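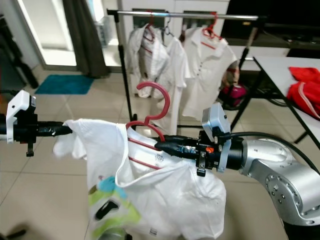

The fault came in the third week, when I was already telling people that the hanger task is solved. It was not solved. I work with a two-arm setup, and the job is to take a shirt, put a hanger inside it and bring it to the rack. I had written in my notes that the collar is the difficult part, the moment when one arm has the shoulder of a white T-shirt and the other holds the red hanger inside the neckline. I watched that part so carefully that I did not watch the rest.

What happened is simple to tell. The left gripper did not open. The right arm had its command to lift and go to the rack, and it went. So for a moment both arms were pulling on the same shirt, in different directions, and the controller on the left side understood this as a heavy load and closed harder. Then the seam gave up, the right arm was suddenly free, and it swung past the place where I had my hand.

It did not hit me. I was reaching for a sleeve which looked twisted, and I should not have been there. We have a rule about this at Wukel, and I wrote half of the rule myself. I pressed the stop after everything was already over. I would like to say that I was fast, but the log shows I was not.

The log is from run 71. In the earlier runs I found the same thing 3 times, only smaller: the open command was sent, the gripper answered "done", and the fingers had not moved. The shirt slipped out anyway, so the run was marked as good. I had looked at these runs and seen nothing, I only saw shirts on hangers.

The cause was the answer from the gripper. It reported that the command was received, and our program (my program) read this as the fingers being open. With a thin shirt you can live with this mistake for a long time. The one that tore was thicker, with a collar that holds.
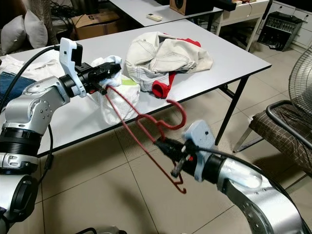

Dzintra Rebane wrote to me after I sent the log around, and she did not agree that it was mainly a software problem. In her opinion the force limit was the real fault, because a gripper can fail to open for many reasons and no arm should be allowed to pull that hard on a piece of clothing, whatever the other arm is doing. She also asked why the limit was at 60 percent when the old sheet says 40. I had to answer that I raised it myself in May, for a wet towel test, and never put it back.

I think she is right, and I have changed both things. The right arm now waits until the measured finger position on the left is really open. If it does not see this, the two arms stop and hold still. The limit is back to 40, and to change it you must type your name, so next time it will be easy to find out that it was me.

Still open is the question of what "hold still" should mean when there is tension in the cloth. If the arms stay stiff, the shirt stays stretched, and the person who comes to free it has the same danger as I had. If they go soft, the hanger can jump. Sivaprasad Sastry prefers to go soft slowly, on the left side first. I have not tested it yet with the thick shirts - I will do that from behind the line on the floor, with my hands on the stop button.

Blog > Robots > Faults and repairs
Contact | Copyright Wukel notes | Back to top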